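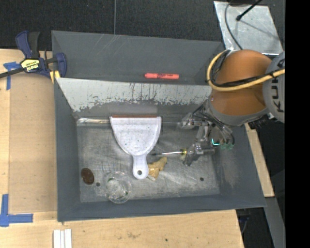

I love bookkeeping. I should say that first, because people who hear I run a small upholstery supply business in Plestmont assume that the books are the part I put up with. They were, for years. These days the hour I spend on them each week is one of my favorites, and I want to make the case that if you own a small business you should be doing at least part of your own books too, even if you can afford to hand off the whole pile.

Let me be clear that I have an accountant and plan to keep one forever. A good accountant is worth every dollar when it comes to depreciation, sales tax across state lines, and the letters that arrive in window envelopes. What I'm talking about is the weekly stuff: entering the bills, matching the bank feed, chasing the invoices that have gone quiet. For the first 6 years I sent all of that to an outside office in Villalba. They did it well. I got a neat report every month, I looked at the bottom line, and I filed it. If the number was bigger than last month I felt good, and if it was smaller I felt bad, and that was the full extent of my financial management.

Then our bookkeeper over there retired, the office was short-handed for a while, and I took the weekly work back just to get through the spring. I expected to hate it. By the third week I was hooked!

What got me was freight. On my monthly report freight was one line, and it always looked reasonable. When I typed in the bills one at a time I saw that we were paying a $58 residential delivery charge on shipments going to workshops, because a lot of upholsterers work out of a building behind the house and the carrier's system sees a home address. Some of those charges could be disputed and some couldn't, but I had been signing off on them for years without ever laying eyes on one. No report was going to show me that. The report was correct, and I was the one who knew what those addresses were.

I think that's the heart of it. The person entering the numbers is the only person who sees each one of them, and in most small businesses that person has never met the customers. Put the owner in that chair for an hour and all kinds of things jump out. You notice that a customer who always paid in ten days is now taking forty. You notice the thread supplier has changed the pack size and left the price alone. You remember that you meant to cancel a software subscription last fall (I found two of those, and I'm a little embarrassed about the second).

It changes how you spend, too. I used to order foam on a feeling. Now when I'm tempted to stock up, I have a pretty good idea of what's in the account, what's coming in over the next couple of weeks, and which bills are already spoken for. I say no more often than I did, but I also say yes faster – last year Sterell had a closeout on webbing and I bought it the same afternoon, with no calls to anyone, and slept fine.

Now for the objections, and there are real ones. The usual one is time. An owner's hour is worth more than a bookkeeper's hour, the thinking goes, so the owner should be out selling. I understand the math and I've repeated it myself. But it treats bookkeeping as nothing but typing, and the typing is almost done for you now. The bank feed pulls in the transactions and the software guesses at the categories, and in my case it guesses right on almost 70 percent of them. My hour goes to the rest, and the rest is where the interesting stuff lives.

The second objection is that owners make mistakes. Oh, we do. I booked a loan payment entirely as an expense for 3 months running before my accountant caught it, principal and all. It took her a few minutes to fix and she explained it so well that I finally understood what a balance sheet was for. I'd been in business most of a decade at that point. If you do take on the weekly work, have somebody qualified look it over every quarter, and don't touch payroll taxes unless you know what you're doing. The penalties there are no fun at all, and I happily pay a service to handle them.

There's also the matter of fraud, which people tend to bring up in a low voice. Splitting the work between you and an outside person is one of the oldest protections there is. If one of you enters the bills and the other one checks the bank statement, it's a lot harder for anything strange to slide through. That goes for the owner's mistakes and for everyone else's.

A friend who runs a lunch place in Rinorthorpe told me she couldn't possibly do this because she's "not a numbers person." She can tell you what a case of romaine cost in each of the last several weeks and which of her sandwiches makes money! I think a lot of owners are like that. We know our numbers by heart when they're attached to lettuce or foam or lumber, and we freeze up when they appear in two columns with a heading. Entering them yourself is how the two get connected again.

If you'd like to try it, May is a nice month to begin. The tax rush is over, your accountant may even pick up the phone, and you have enough of the year behind you to compare against. Start with accounts payable and leave the rest where it is. Pick the same hour each week, early if you can, before the phones start. Look at every bill before you enter it, the actual bill, down to the little fees at the bottom. Keep a notepad next to you for the questions that come up and send them to your accountant in one batch – she'll like you better for it. Mine has started writing back with questions of her own, mostly about why we buy so many kinds of staples.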